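# Orkwood Shallow Tray, black 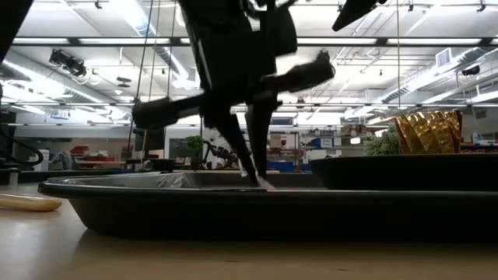

*Orkwood tray (front) on a light wooden tabletop, with a second black tray behind it and some greenery.*

The Orkwood is a wide, shallow tray with a thick rounded rim. We sell it for workshop tables, plant corners and kitchens, for everybody who wants to keep soil, water or small parts in one place. The rim is comfortable to hold also with gloves.

The tray comes in black only. A reflective silver lining is sold with it, and you can take it out for washing. Please use a soft sponge and no scouring powder, the lining scratches easily and we do not replace it for this reason.

**Price:** 1,649 per tray, lining included
**Price from 6 trays:** 1,266 per tray
**Spare lining:** 209
**Article name for orders:** Orkwood Shallow

## Before you order

The Orkwood stands flat, it has no feet. On a lacquered table we recommend to put a thin cloth under it. It has no drain hole, so if you water plants in it, empty it in the evening.

It is not made for the oven or for open fire. Two customers asked us this, therefore we write it.

The older model, Flusia, had a narrow rim and its lining does not fit into the Orkwood. We still have some Flusia linings in the shop in Vincze street, ask for Roya Mirzaei.

## Delivery

Orders which arrive before 2 p.m. are packed on the same working day. Bigger orders go on a pallet, and for these Máté Fodor will call you to agree on the time. You can also collect from our store, but please write first. The next delivery of linings from Flultico is expected in September.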